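This site uses cookies to remember your login. Accept | Manage

Sendgate Forums > Laundry & Linens
Folding white tees: thirds or halves?
9 replies – 792 views

dretus_dan
Settling a household dispute. I fold T-shirts in thirds, long ways, then in half. My wife says halves only and that thirds are for hotel towels. I put a cloth over the table first so the shirt doesn't slide.

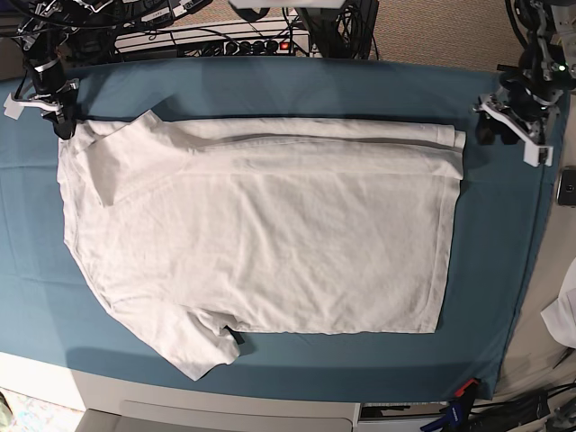

Anyway, my trouble is always the collar end. I get one long side folded in and the shoulder flops back over like it has somewhere to be.

flarnska
Fold the sleeve back before the side. You've got a sleeve pointing at the floor there.

oldspincycle
Disagree. Sleeve last, tucked under. I've folded 60 a week since the kids took up sports and I'm not changing now.

flarnska
And how many stay folded?

oldspincycle
Enough of them.

dretus_dan
Tried sleeve last. I now own a white sausage. Same teal cloth, less dignity. 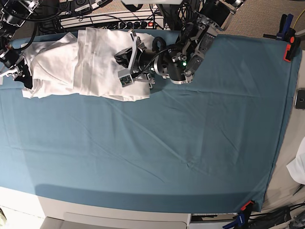
FLARNSKA'S METHOD, SINCE YOU ASKED
(I didn't – dan)
1. Shirt face down, smooth from the middle out.
2. Sleeve in, then the side. Repeat.
3. Bottom up to the collar. Flip it.

oldspincycle
Or hang them up.

173 shares | 4 comments hidden

Related threads
Do dryer balls do anything?
Oláh drying rack, wobbly leg
Fitted sheets: I give up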